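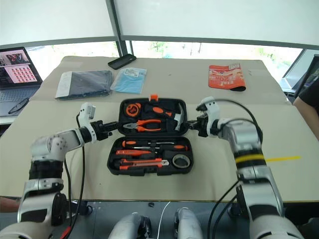 How to Set Up a Small Household Tool Kit

A fold-open plastic toolbox holds enough for most jobs in an apartment: hanging a shelf, tightening a chair, opening and re-taping boxes. The molded kind has a recess for each tool in both halves, so you can see at a glance what is missing. It takes an evening to put in order, and most of that is sorting.

What you need

One fold-open toolbox with a lid compartment and a base compartment
Claw hammer
Tape measure
Pliers
Two or three screwdrivers, at least one with a long shaft
Utility knife
Small hex key set
Roll of clear packing tape
An old rag

Step 1. Clear a table

Use a table at least twice as wide as the closed box. Open the latch and lay both halves flat. If the hinge is stiff, support the lid with one hand while you lower it. Push anything else to the far side so that you have room in front of you.

Step 2. Empty the box and wipe it out

Take out every tool. Grit collects in the recesses and works its way into the tape measure and the knife. Wipe the plastic with a damp rag and leave it open for 10 minutes before you put anything back.

Step 3. Check the tools

Pull the tape measure out a couple of feet and let it back in slowly. Open and close the pliers. If the joint drags, put a drop of light oil on it and wipe off the excess. Look at the screwdriver tips. A rounded Phillips tip will strip screws and should be replaced. Retract the knife blade fully before you set it down.

Step 4. Load the lid

The hammer goes upright at one side of the lid. Fit the tape measure in a top corner, with the short screwdriver next to it. Pliers lie flat underneath. Press each tool until it seats. A hammer that is only half in will drop when you close the box.

Step 5. Load the base

Lay the long tools across the base in rows, longest at the back. Put the utility knife and the hex keys toward the front, where they are easy to reach. The packing tape is not part of most kits, but it usually fits in a corner. Lay it flat and check that the lid still closes over it.

Step 6. Close and test

Fold the lid over, press down on both corners and snap the latch. Stand the box on end and listen. A light rattle from the hex keys is normal. A heavy knock means the hammer has come loose, so open the box flat again and reseat it.

Storing the box

Keep it on a closet floor or a low shelf, away from the water heater and the washing machine. Check it every March, or whenever you change the smoke alarm batteries. Spare knife blades should stay in their own case, and screws and wall anchors are better in a separate jar.

Posted by Xóchitl Serrano in Home Basics
3 comments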